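Trays, plates and bowls: a little gallery of clearing the table

Ailsa Kerr, 4/9/25

Welcome back, or welcome if you've only just found us! Some of you will know that I have been keeping these gallery pages for the Gillies kitchen for a good while now, and that I am far fonder of the washing-up end of a meal than the eating end (my family think I'm quite mad). The soup and the cakes get all the photographs as a rule, and the poor plates go off to the sink without anybody giving them a second look. So this page is all about the clearing away, with a tray or two, some nice plain crockery and a good solid wooden table to do it on.

The red tray has been a favourite of mine ever since Thitima Chareonsuk brought it over from the shop in Madon. I had asked for something cheerful with a proper edge to it, so that nothing slides off on the way to the sink, and she certainly took me at my word about the cheerful part. It shows up beautifully against anything pale, and you can find it from the far side of the room without your glasses on, which matters more to me every year.

On the table

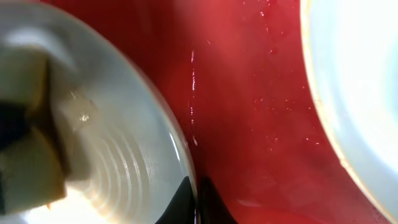 Pale ridges close up against all that glossy red.

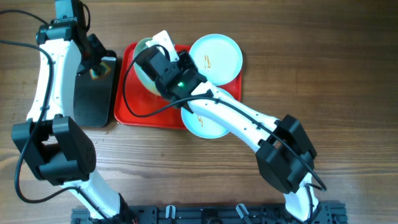 The green bowl and an aqua plate on the red tray, another plate hanging over the corner, and a few crumbs still to be scraped.

How we like to clear

Everyone has their own way of doing this, and I wouldn't dream of telling you yours is wrong, but Samah Samir and I have more or less settled on ours. Scrape first, always, while the plates are still on the table. Brown sauce in particular sets like glue if you leave it (I once left a plate overnight at Itunby and was still at it with a wooden spoon after breakfast). Then stack the plates with the biggest at the bottom, pop the bowls on top, and wipe the tray itself last of all, going right into the corners.

Driss El-Sayed prefers to carry the bowls over separately and give them 10 minutes in warm water before anything else goes in. I've tried it his way and I must say it is very good for porridge.

Still to come

I have a lovely batch of teapots to sort through for the next page, and Mounir Shawky has promised me his enamel mugs, chips and all. If you have a favourite tray of your own, do write and tell me about it, however battered it is. I read every letter, even if it takes me until the end of September to answer!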